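Section 4. Setting up the voter contact list for a local campaign

Read this section before you load any names into Netora. Section 3 covered accounts and passwords. If you skipped it, go back, because step 2 below fails for anyone who is still on the temporary login.

The vendor's brochure says a campaign can be "up and running in minutes." Plan on an evening. The import itself is quick. Cleaning up the file you import takes most of the time, and the program is not much help with that, whatever the sales page tells you.

Before you start

Have these ready:
The voter file from the county election office, saved as a CSV
The ward map for Gekcombe, in the version that came out after the August boundary change
A list of the people who will be knocking on doors, with phone numbers
The signed data use form from the county

Caution: Do not load a file you got from another campaign, even a friendly one. The county's form covers your campaign only. A borrowed list is also usually older than its owner claims.

4.1 Importing the voter file

1. Log in as the campaign owner. A field manager login shows the Import button but gives you an error at the last screen. We reported this and were told it was intended.

2. Go to Lists, then Import, and pick your CSV. Files over 3,000 rows have to be split. The program does not warn you. It stops at the limit and reports a successful import.

3. Match the columns. Netora guesses at them, and some of the guesses are bad. Check these by hand every time: mailing address against street address, precinct against ward, and date of registration against date of birth.

4. Leave "Enrich my data" unchecked. See the note below.

5. Press Import and wait for the green bar.

6. Open the list and compare the row total with the total in your spreadsheet. If they differ, delete the import and start over. Trying to patch a partial import leads to duplicate households, and you will be finding them until election day.

Note on enrichment: This option adds an income band, a "likely issue" and a party guess to each voter. We tested it on 30 people we knew personally. It called a retired union steward a small business owner and had two sitting ward officers down as nonvoters. Maybe it does better in big cities. For a council race, we would not base a single mailing on it.

4.2 Support scores

Every voter gets a support score from 1 to 100. A fresh import has scores in it already, before anyone has talked to a single voter. Ask yourself where those came from. The help page says "proprietary modeling," and that is the full explanation.

1. Go to Settings, then Scoring.

2. Change the source from Model to Canvass Only.

3. Press Clear Existing Scores and type YES in the box.

4. Log out and back in. The old scores stay on screen until you do.

From here on, a voter without a conversation shows a dash. Your dashboard will look much emptier. Leave it that way. A dash tells a candidate the truth about how many doors are left.

Caution: Clearing scores cannot be undone. If you have already logged real conversations, export them first (Lists, Export, Contact History) and keep the file somewhere other than the campaign laptop.

4.3 Response codes

Netora ships with 22 response codes. Cut them down. People standing on a porch in the rain will use four or five and ignore the others.

1. Go to Settings, then Responses.

2. Keep Strong Yes, Leaning, Undecided, No, and Not Home.

3. Add one code called Moved.

4. Turn off the rest. Do not delete them, as deleted codes leave blanks in older reports.

Be strict about what counts as a Strong Yes. A voter who smiles and takes the flyer is not a Strong Yes. Neither is one who says "you've got my vote" while closing the door. Tell your people to use the code only when the voter names the candidate or asks for a yard sign. In the Erkadberg race the campaign went into the last weekend believing it had 1,000 firm supporters on its list. It got 700 votes in total, counting people it had never met.

4.4 Cutting turf

A "turf" is the set of doors one pair of canvassers covers in one shift.

1. Open the Map tab and turn on the ward layer.

2. Compare the ward line with your paper map. The built-in layer may still show the old boundary along the rail line. If it does, go by the paper.

3. Draw around a group of streets with the lasso tool.

4. Look at the estimated walking time and double it. The estimate assumes that nobody stops to talk, which is an odd thing to assume about canvassing.

5. Name the turf after its main street. Leave out the canvasser's name, as turfs get handed over all the time.

6. Assign it and check that it shows up on the canvasser's phone.

Note: Apartment buildings appear as one dot. Tap the dot to see the units. If you draw the turf by dot count, someone will end up with a tower and be out until dark.

4.5 Text messages

The program can text your entire list at once. The vendor claims very high open rates for these messages. A phone marks a text as opened in several situations where no one has read it, so treat the figure as decoration.

1. Get your sender registration approved before you write anything. Allow several weeks.

2. Write one message. Include the candidate's name, the office, and how to opt out.

3. Send it to your own staff first and have each person reply STOP.

4. Confirm that every one of them shows as opted out. If even one does not, do not send to voters.

5. Send between 10 a.m. and 7 p.m.
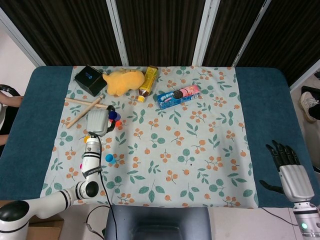 Hertta Kinnunen wrote in to disagree with step 5. "We sent at noon and got almost nothing back except complaints. At 6:30 p.m. people replied. I'd narrow your window to the last hour. I'd also take out the whole part about open rates, as no candidate I've worked for ever stopped asking for them, and you have to give them some number." We have kept the wider window, since one campaign's replies are thin evidence. If a candidate wants a number, give the count of replies written by a person. It will be small and you can defend it.

4.6 Backups

1. Export Contact History at the end of every canvassing day.

2. Put the date in the file name.

3. Store it on a drive that does not sync with Netora.

4. Once a week, open one of the exports and read down a page of it. The scheduled backup has been known to save a file with headings and no rows.

If an export comes out empty, check that the date filter is set to All. If it is and the file is still empty, contact support by phone and note the time of the call. Tickets sent through the chat window get closed after two days whether or not anyone has answered them.

Section 5 covers absentee ballot tracking, which needs a separate county file and a separate form.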